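**Anyone else see Tultora at Lambrechts?**

**hazelp:** Went Thursday with my sister and I'm still chewing on it. 70 minutes, no interval, two dancers and a cellist who barely looks up. I loved the first half! The long floor section (the one with all the breathing) had me leaning forward in my seat.

**ignacio_h:** Glad you had fun, but I was bored stiff by the breathing. Great dancers, and they spend 20 minutes lying down. The duet at the end was five minutes long and that was the piece I'd paid for.

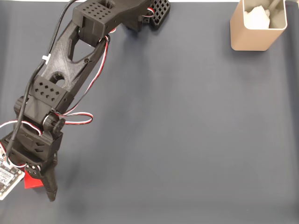 **hazelp:** See, I think the duet only works after all that waiting. When Tavion Holloway finally lifts her it's a real jolt - I heard the guy behind me gasp.

**tamsinv:** I'm with Ignacio on the length, sorry. Saw an earlier version in October at Plondale and it was tighter. The cello was live there too, but up in the balcony, and I liked it better that way.

**ignacio_h:** Balcony sounds great. At Lambrechts I was in the side seats and got mostly the cellist's elbow.

**hazelp:** Ha, ok, we were dead center so maybe that's half of it. Is anyone going to the last night? I'd see it again if there are returns.

**tamsinv:** Box office had a few left this morning, row C I think.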